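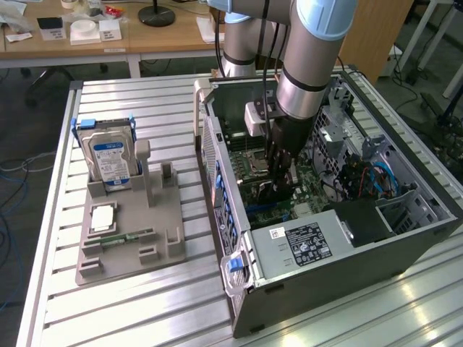
**Clundport, 3rd June** — Vina today opens its computer repair bench to the public, offering to fit replacement parts in older desktop towers for a flat £90. The firm says more than 3,000 local machines could be kept in use. We have not seen how it reached that figure, and neither has its own bench lead, Ostap Stetsiuk.

"Some towers aren't worth £90," he said. "We'll tell you so before we charge you."
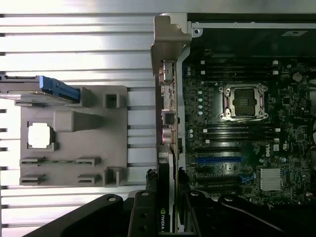 Parts are laid out in a tray beside the open case, a habit Stetsiuk rates above any software check. Memory, drives and graphics cards are covered. Laptops are not — and a new processor won't rescue a tired power supply.

Bookings: Ostap Polishchuk, Vina, 15 Dalano Road, Clundport.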